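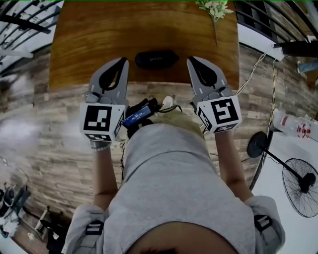 The table by the railing, part two: cleaning and re-oiling

23/08/2018

The first part covered moving the table up from the Rankin Street place and getting it through the door with the legs off. Since then I have had three questions about the finish, all of them variations on "what did you put on it," so I am writing the whole procedure down with the mistakes left in.

Starting condition

The top had an old oil finish that had gone dull in the middle and stayed fairly good at the ends. I do not know the species. The grain is a warm orange-brown, and the color gets stronger when oil goes on, but that is true of a lot of wood and I am not going to guess. There was one white ring, a few gray spots near one corner, and a shallow scratch as long as my hand. The underside was bare. I left it bare the first time, which I will come back to.

Test the old finish before choosing a new one. I used a drop of water in four places and timed it. At the ends the drop sat up for several minutes. In the middle it soaked in while I was still looking for the watch. That told me the middle had no useful finish left, and that I could not just wipe a fresh coat over the whole thing and expect an even result.

Cleaning

Warm water with a little dish soap, cloth wrung out hard, wiped with the grain and then dried with a second cloth. I did it twice. The second cloth came up brown the first time and nearly clean the second time. After that I left the table overnight. Wood that has just been washed feels dry long before it is dry, and oil over damp wood goes patchy. I have done this on a shelf and had to strip it.

The gray spots were where something metal had stood in water. Soap did nothing. Light sanding took most of the color out and I accepted the rest.

Sanding

By hand, with a cork block. I do own a small sander, but on a top this size the hand block is slower by an hour at most, and it does not leave swirls. I went straight to a medium-fine paper in the worn area, feathered it out toward the ends, then did the entire surface with one finer grade. Edges got two passes and no more. It is easy to round over an edge without meaning to.

The scratch is still there. Getting below it would have meant lowering a strip of the top, and a dip shows up in side light much more than a scratch does. There is plenty of side light in that corner.

Vacuum first, then a dry cloth. I skip the sticky cloths sold for the purpose. The one I tried left a residue.

Oil

I used Brevum hard oil, the satin one. The can covers more than I needed, so there is half left, stored upside down to keep air off the surface. Application as follows:

First coat. Thin, on with a lint-free rag, left for 30 minutes, then wiped back until the rag stopped picking anything up. The middle drank it. I added more there during the wait.

Second coat. Next evening, half the quantity. Wiped back sooner, since the ends were already full and had begun to feel tacky.

Third coat. Two days later, middle only, blended outward with the rag I had used for wiping back.

Lay used rags out flat outdoors until they are stiff, or soak them in water and put the lid on. Do not leave them in a ball. Oily rags heat up on their own and can catch fire.

The table was out of use for 14 days from the last coat. It was dry to the touch on the second day, and I could have put light things on it after a week. I waited because the previous table has a permanent print from a place mat.

Floor protection

The floor there is gray-brown wood-look planking in a staggered layout, and oil drips wipe off it if you are quick. I put down cardboard under the whole table and a strip beyond it on each side. The strip turned out to be needed only on the side where I kept setting down the can. One drip got past it and into a joint between planks. A cotton swab got it out.

Felt pads on all four legs. The old ones had collected grit and were working as sandpaper.

The underside

In November I noticed the top had cupped very slightly: a straightedge laid across the width showed a gap of almost 3 millimeters at the center. One face was sealed and the other was taking up and giving off moisture freely. I turned the table over, gave the underside two coats of the same oil, and loosened the screws holding the top so that it could move. By spring the gap had closed to where I could just slide a piece of card under. If I did it again I would oil both faces in the same week.

What lives on it

My rule is that anything left there overnight has to be dry underneath. A black oval case with faint gray lettering on the lid has become more or less a resident. It is light, it has no feet to mark the wood, and it can be picked up with one hand when I need the space. Cut greenery is the exception I have been least strict about. A sprig with green leaves and small pale blossoms can lie at the far edge for an afternoon, but sap and pollen both stain, so it gets moved before evening and the spot gets a wipe. Vases go on a cork tile. I had a glazed saucer from Dirnetti under one for a while, and water collected between the saucer and the wood where I could not see it.

Coffee cups have made no marks since the third coat. I did one deliberate test with a cup straight off the stove pot, ten minutes, no coaster. A faint bloom appeared and was gone by morning. I would not repeat it with a pan.

Cost and upkeep

Oil, paper and felt came to 40 dollars, most of it the oil. I already had the block and the rags. Upkeep so far is a dry cloth most days, a damp one when needed, and the water drop test twice a year. When the drop in the middle starts soaking in faster than the drop at the ends, I do one thin coat there and wipe it back hard. That has happened once.

The dark bench is next. It has some kind of varnish on it that is lifting along the front edge, and the hardware store in Draltamcombe has no stripper in stock until the end of the month.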